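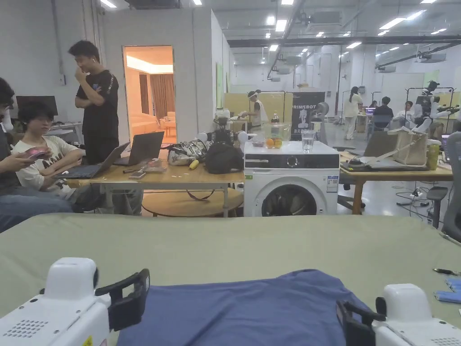

Project report, Work and Technology, second year
Ineke Dekker

1. What I looked at

Starik is a firm that does laundry and folding for small hotels. They want the folding automated. For that they need people to show the machines how it is done, over and over, with hand-held grippers, one per hand. So before the job goes away there is a new job, and that new job is what my report is about. I spent 2 weeks there in January, mornings mostly. Talked to 3 people who used to fold by hand and now do the gripper work. Also their supervisor, Dale Thibodeau.

2. The work

You take a piece of cloth, spread it, fold it, rumple it again, start over. Target is 91 good folds per shift. A fold that slips counts as bad and gets thrown out later by somebody at a screen. By hand these people did 635 pieces in a shift, so on paper they got a lot slower. This bothered them more than I expected. One woman told me she felt like a beginner again after eleven years.

Grippers are heavier than they look. I tried for one morning and my wrists hurt by 10:30. You also can't feel the fabric, so you look the whole time, and looking is tiring in a different way than folding.

3. What changed

Pay: same hourly rate, but the piece bonus is gone. Thibodeau says a bonus would make people rush and rushed folds are useless. The workers see it as a pay cut. I think both are right.

Talk: folding used to be a chatty job, radio on, hands going by themselves. Now it's quieter during a take and then everybody is on a break at the same time. Two of the three liked the breaks better.

Skill: they know tricks (flick a sleeve, smooth with the forearm) that the grippers can't do. Those tricks just dont get recorded. Nobody had asked them which ones matter. I put this in my recomendations.

4. Recommendations

- Shorter turns with the grippers, swap at the hour
- Some kind of bonus back, for quality
- Ask the folders before the task list gets made, not after
- Say in writing what happens to them once the recording is finished. Thibodeau didn't know and said so.

5. Limits

Three people is not many. I did not get to see the Van Beek site, where the machines are supposed to go first. Interview notes are in the appendix, names left out except for Thibodeau, who agreed to be named.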